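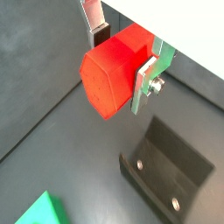 The Scale at Rao's

My aunt Usha Murthy worked the front counter at Rao Hardware in Detwood from before I was born until the year I finished high school. I lived with her for the last part of that, in the apartment over the store, while my parents sorted out a job in another state. What follows is how I remember the business with the nails. My cousin remembers some of it another way and is welcome to start her own blog.

Rao's sold nails by weight. You took a paper sack, filled it from the bins along the back wall, and brought it up front, where my aunt put it on the scale and wrote the price on the sack with a grease pencil. The scale was a Kurnix, gray enamel with a glass face, and it was older than the building's wiring. It had a brass plate on the side that said it was good to 95 pounds. I was not allowed to lean on it.

The store was owned by Mr. Rao's widow, who lived out by the reservoir and came in once a month to look at the books. The day-to-day running was done by my aunt and a man named Aravind Naidu, who handled the ordering and the contractor accounts. He was tall and quiet and ate the same lunch every day in his truck. I liked him. He taught me to cut keys, and he let me keep the blanks I ruined.

The biggest contractor account belonged to an outfit called Hirkell, which was putting up houses on the old orchard land east of town. Their crews came in early, before seven, and loaded up on nails and hinges and anything else that had been forgotten the day before. They signed for it and the bill went out at the end of the month.

In October of my junior year my aunt told me at supper that Hirkell was being cheated. She said it the way she would have said the milk was off. I asked how she knew and she said the sacks were wrong. She had been lifting sacks of nails onto that scale for twenty years, and she knew what a 4-pound sack felt like in her hand before it ever touched the pan. The tickets from the early loads didn't match what she felt when a crew brought a return back to the counter. A sack written up as ten pounds felt to her like nine.

She didn't open the store in the mornings. Mr. Naidu did.

I took it for granted that he was stealing. I was sixteen and had seen a lot of television. My aunt told me to keep my mouth shut and finish my rice. Then she went downstairs in her slippers with a bag of sugar from our kitchen, still sealed, and I heard her walking around under the floor for a long time.

The sugar weighed what it said on the bag. She tried it again the next night and it weighed the same. She tried it at six in the morning, before Mr. Naidu's truck pulled in, and it came out heavy by almost half a pound.

It took her another week to work out why, and she did it by sitting on a stool next to the scale with her coat on. The store's heat was turned off overnight. There was a draft that came in under the loading door, and in cold weather something in the old Kurnix stiffened up. By the time she came down at nine, the radiator behind the counter had been going for a couple of hours and the scale had loosened and read true. The early crews were paying for nails they didn't get. Mr. Naidu had been reading the number off the glass and writing it on the sack, same as anybody would.
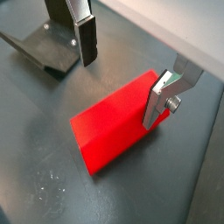

A red block on a gray-blue work surface.

I have thought about the next part more than the rest. She could have moved the scale closer to the radiator and let it go. Instead she got out the carbon tickets for the early loads, going back through the previous winter, and worked out at the kitchen table what Hirkell had been overcharged. She used a pencil and the back of a seed calendar. It came to a little under $500. Then she told Mr. Naidu before she told Mrs. Rao. She thought he ought to hear it from her, up in the apartment, with the door closed.

He didn't take it well. He sat in our good chair with his hat on his knee and asked her how long she had thought he was a thief. She told him one evening. I was in the next room doing algebra, or holding the book anyway, and my face got hot. It had been a good deal longer than one evening for me.

Mrs. Rao paid the money back by check. Hirkell's office sent a one-line letter saying thanks, and a month later they moved their account to a lumberyard in the next county that gave them a better price on hinges. I don't think the two things were connected. My aunt did, and said so for years.

A new scale cost $995. Mrs. Rao went back and forth on it until after Christmas and then bought one, electric, with red numbers that faced the customer. People complained that they couldn't see the needle. The Kurnix went to the back room with a sheet over it. When the store closed, my aunt was offered her pick of the fixtures, and she took the key machine and gave it to Mr. Naidu, who set up in a corner of the shoe repair place and cut keys there until his eyes went.

He and I never talked about that autumn. I saw him once when I was home from college and he asked whether I still had the ruined blanks. I did. They were in a coffee can at my aunt's place, and I told him so, and he nodded and went back to the lock he was working on.

She is in a smaller apartment now, ground floor, on the other side of Detwood. Last month I took her to the grocery store and she picked up a bag of onions marked three pounds, held it for a second, put it back and took the one behind it. I asked her if it was short.

"Over," she said. "But there's a soft one in it."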